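Kirsten Eyvindsson
20 April 2023

1/ A few people asked how things are going at Flormont now that the arm is doing part of the teardown and rebuild on the old workstations, so here's a long-winded answer. Put the kettle on!

2/ I started on this bench when it was six of us with screwdrivers and a radio. We'd get through 23 machines on a good day, and by the end of it my thumbs were no use for opening a jar of anything.

3/ The arm came in January. We call it Kaleo. I'll admit I was worried, and so was everyone else at the table, and management took a while to say plainly that our hours were staying put. They've kept to that so far -- I'm still watching.

4/ What's changed is mostly the fiddly stuff. Processors and memory are slowly moving over to the arm. Dust, odd cables, clips some previous owner has glued down (why??) are still ours, and so is deciding what's worth saving.

5/ I spend half my shift teaching now, which I never expected at 63. The young engineers from Sukent know their code backwards, but they'd never felt how lightly a chip wants to sit down in its socket. We've had some lovely long chats about pressure.

6/ One for the hardware people, with the lid off and the socket open:
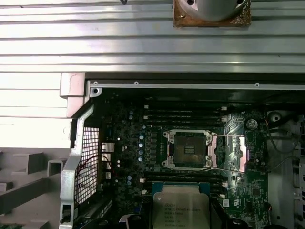 Xeon in the fingers, socket just above it.

7/ Do I miss doing every one by hand? A bit. There was a rhythm to it, and we talked more. We've asked for the benches to be turned so we face each other again, and Lengyel in facilities has promised to look at the power points.

8/ Happy to answer questions after tea, especially if your shop is about to go through the same thing.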